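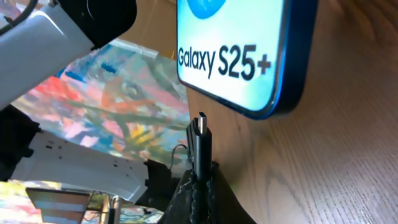
Hi Etelka, hi all,

Replying to the list as a couple of people asked me the same thing off it.

On 14 May... sorry, earlier in May, Etelka Hegedűs wrote:
> We are about to order fingers for our two-arm bench and I'm
> torn between the Climamon soft sleeves and the plain Vincze
> parallel set. Our task is plugging in small connectors, mostly
> USB-C. Has anyone run both? I'd also like to know whether a
> wrist camera is worth the trouble, or whether the overhead
> view is enough on its own.
> Etelka

We've run both, on the phone charging task. The gripper has to hold a USB-C plug upright by its housing and bring the metal tip up to the port on a Galaxy S25+.

Over 118 attempts with each set, the Vincze fingers seated the plug 36 times and the Climamon sleeves 71. Most of the Vincze failures were the plug rotating in the grip when the tip touched the edge of the port. The sleeves give a little, so a small misalignment gets absorbed. The downside is wear. We had a seam start to go after 304 cycles, and a replacement pair took three weeks to reach us. 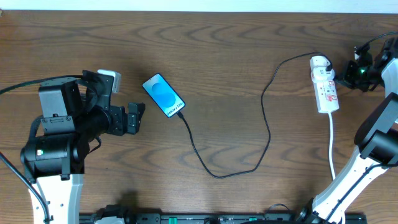
Cable routing mattered more than I'd expected. With a short lead the cable pulled the plug sideways before it got anywhere near the phone. A broad loop of slack on the tabletop between the phone and the power strip fixed most of that. I'd sort that out before you spend money on fingers.

As for cameras, keep the wrist one. The overhead view is fine for finding the phone and the strip, but the fingers hide the tip of the plug for the last few millimetres. We log both through the Sollov controller at the same rate. Check your time offsets, as ours were out by two samples until the firmware update.

I haven't tried either set on anything heavier than a wall plug, so I can't help there. The Dretovach fingers are on order and I'll post numbers once they've had the same number of runs.

Happy to send the log files to anyone who wants them.

Cheers,
Edit Major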